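Planning for a second cell

The production manager at Kumlow has spent most of the year working out what a second robot cell would cost. "The arm is the easy bit," she says. "You get a price and it stays put. Guarding, air, floor work and training all move."

Her first budget, drawn up in April, left out spare grippers. The new one has 2 sets, plus 100 hours of programming time bought in advance from Dundatus.

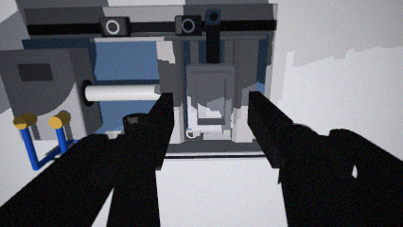

Before ordering, the team is trying out the layout in simulation. "We want to know about reach and clearance while it's still cheap to change our minds," she says. Zheng and Gatden have both quoted. Zheng has the lower price, but delivery is 58 working days and the service contract is extra.

Would she lease? "We looked at it. Over the hours we run, buying works out better." Those hours come to 600 a quarter on the present cell, and she expects the second to match that by its first full year.

The order still needs sign-off from the finance side. "They've asked me for the maintenance figures again," she says, "so that's my next job."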